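Jonas Wallner
February

Bekau is now offering "all-in" rent. Heating, water, internet, one figure a month, no surprises. I've read the terms and I have doubts.

First doubt: there's a "fair use" limit on heating, and the number isn't in the advert. It's in annex 3.

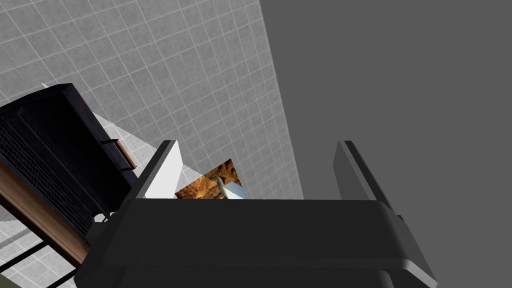 Dark gripper, one finger pale on its inner face.

Second doubt is the price. They add £185 a month for bills. My own bills came to £92 last month, and I had the heating on – in February. 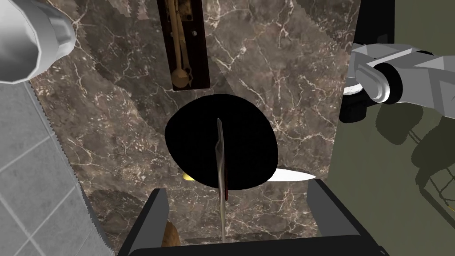

Who keeps the difference if you use less?

The landlord does. The terms mention a top-up if you go over and say nothing about money coming back.

Then there's the internet, "fast and reliable", no speed given anywhere. I asked twice.

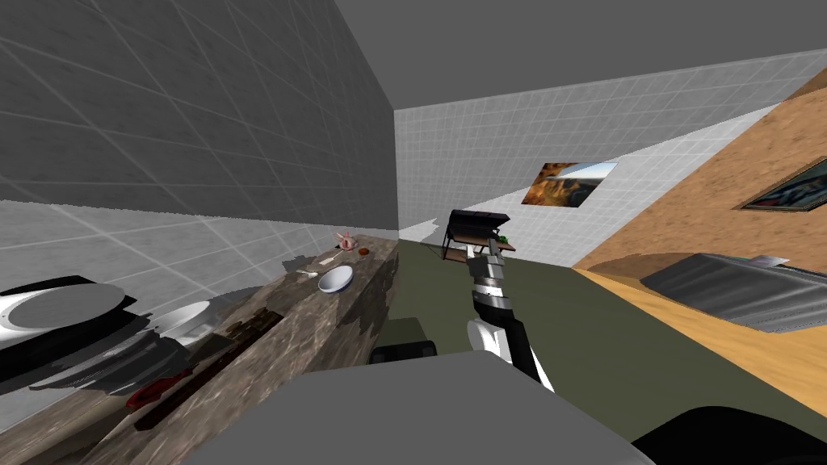

All-in rent also makes flats hard to compare, and I suspect that suits them. You end up judging on looks. A landscape on the far wall, golden-brown on the left with a bit of pale sky, and you've forgotten to ask who reads the meter. 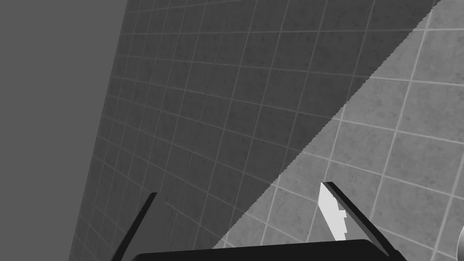 Roswitha Mösli replied that she'd pay extra just to stop arguing with four flatmates over the gas. Fair enough. I'd still want annex 3 before signing.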